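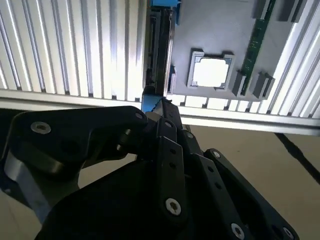

Silcombe, October 25, 2022

Print this page | E-mail this page

Wk 6 notes -- product feeds + remarketing (L. Doucet)

Feed = the file your store hands to the ad platform. One row per item. Required colums: id, title, price, link, availability. Leave one blank, row gets rejected.

Toprak store (our case): 1,231 items, 16 rejected at first upload. 14 were missing a price, the rest had bad links. Fix in the catalogue, not in the feed file -- next sync overwrites it.

Audiences: viewed, added to cart, bought. Always exclude bought, unless it's a refill product. Check the tracking tag fires on the cart page before you spend anything. 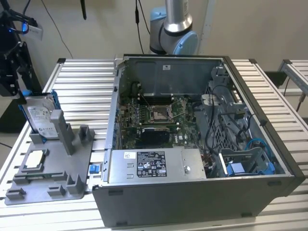
Open tower, side panel off, CPU socket empty

Sync: Suvura pulls once a day, Jollell whenever you save. Pick one. Both at once gives you duplicate ids.

For next class: build a feed with 6 items, any catagory, bring the error report. Colour variants get their own id!! Questions to Leilani Doucet after the lab.

Filed under: Course Handouts, Online Advertising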